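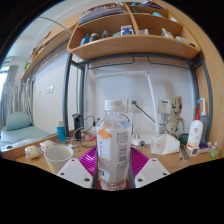
Figure 1. Bottle grasp on a cluttered dormitory desk, seen from the gripper-mounted camera.

Skolport Desk Chores: data card

Version date: 27/01/2024
Maintainer: Elsie Donnelly, Stitow
Status: released, one further update planned for May

Summary

Skolport Desk Chores is a set of short manipulation recordings made at ordinary desks, with a hand-held two-finger gripper. It was put together to test a narrow question: can a policy trained on human demonstrations pick up, move and put away everyday items on a desk that has not been tidied first? Our present answer is that it can for some objects, on some desks, with a person standing by. We would not leave it to work unattended.

Contents

The release holds 600 demonstrations across 42 desks. Each demonstration covers one chore from first approach to release of the object. Failed attempts are kept and marked as such in the outcome field. Recordings where the operator changed their mind about the task were removed.

Chores covered:
Pick up a bottle and stand it in a marked area
Move a cup to the back of the desk
Put loose wrappers in a bag
Return small items to a shelf
Clear a space large enough for an open notebook

Files

episodes/ one folder per demonstration, with video and gripper pose
labels.csv chore, desk number, outcome, operator notes
splits/ train, validation and held-out desk lists
calib/ camera calibration for each recording day
LICENCE terms of use

Desk numbers are stable between versions. Episode numbers are not, so please cite the desk number and chore together if you refer to a single recording.

Setting

Desks were recorded as found. Figure 1 is typical of the harder end: the water bottle stands over a round magenta dish with raised ridges, a paper cup and wrapped food are close by on the left, and thin cables run across the desk towards the bottle. The wall socket behind is in use. None of this was cleared before recording, and operators were told not to move anything outside the chore.

Cables are the main hazard in this set. A finger that comes in low can hook one and drag whatever is attached to it. The cable_near flag in labels.csv marks every episode where a cable lies within a hand's width of the target.

Clear plastic is the second problem. Depth estimates on transparent bottles are poor, and the label is often the only part that gives a usable surface. Thin-walled bottles also deform when gripped. The gripper does not measure force, so finger width is the only signal available for how hard an object was held.

Baseline results

The baseline policy was trained on the train split and run on a fixed-base arm at the Mandagi test room in Kevolville, on desks set up from the held-out list. Each chore was tried 28 times.

Bottle to marked area: 17 successes out of 28
Cup to back of desk: 14 out of 28
Wrappers in bag: 5 out of 28
Items to shelf: 3 out of 28
Clear a space: 0 out of 28

A trial counted as a success only if the target ended in the right place and nothing else fell, tipped over or left the desk. Under a looser rule that ignores disturbed objects, the bottle figure rises to 22. We report the strict rule because a knocked-over cup of tea is a failed chore to the person who owns the desk.

The last chore needs a decision about what may be moved and where it may go. The policy has no notion of either. It tends to lift the nearest object and put it down again in the same place.

Speed

A person takes a few seconds to move a bottle. The arm was slower in every trial. Timing data are in the logs but we have not tuned for speed and the numbers should not be used for comparison.

Known limits

Bottles and cups are over-represented. Soft items, such as bags of tissues, are few.
Most desks stand against a wall, so approaches from behind are missing.
Outcome labels were given by one annotator.
Product labels in several languages are legible in many videos and have not been masked.

Intended use

Research on grasping and placing in clutter. The set is not suitable for safety claims about home robots, or for work near hot liquids, mains wiring or blades.

Changes

1.1 Corrected swapped outcome labels on two desks. Added the cable_near flag.
1.0 First release.

Corrections should be sent to Elsie Donnelly with the desk number, the chore and the version used.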